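La mesa de los Lý

Mi abuela sostenía que una casa se conoce por sus tazas, y he tardado media vida en darle la razón. Lo pensaba este otoño mientras escuchaba a Kiều Lý hablar de porcelana con el cariño con que otros hablan de sus primos (y con la misma paciencia para los defectos). Ella y su hermano Quang llevan Mustus, una tienda pequeña de vajilla donde se entra a por un cuenco y se sale, casi siempre, con el cuenco, dos platillos y una receta de sopa apuntada en el recibo.
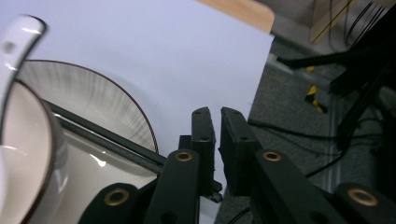 Taza y platillo blancos, con el borde en marrón oscuro.

A Kiều le gusta ese filo oscuro porque dibuja la mesa sin llenarla. Sobre blanco, dice, la vista descansa, y lo que se sirve después ya traerá sus colores: el verde de las hierbas, el caldo dorado, una guindilla para los valientes. Quang, que es más de cuentas, me recuerda que en la tienda hay 57 modelos de cuenco y que él desayuna siempre en el mismo.

Para una cena sencilla proponen muy poca cosa: una bandeja, un cuenco con su platillo, cuchara y palillos. ¡Y sitio, mucho sitio entre pieza y pieza!

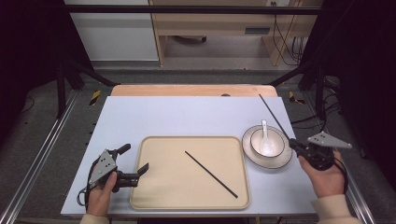 Sección Casa y Mesa · Redacción de Gemura

Los palillos son el capítulo en el que los hermanos no se ponen de acuerdo. Quang los quiere juntos y paralelos al borde de la mesa; Kiều los deja donde caigan mientras todavía está colocando lo demás, y se ocupa de ellos al final. La cuchara de cerámica, en cambio, va dentro del cuenco, de pie, y ahí no hay discusión posible. Pregunté por el precio de empezar de cero y me dijeron que un juego completo puede costar hasta 300 euros, aunque ambos aconsejan comprar primero un cuenco y vivir con él hasta marzo, a ver qué tal se llevan.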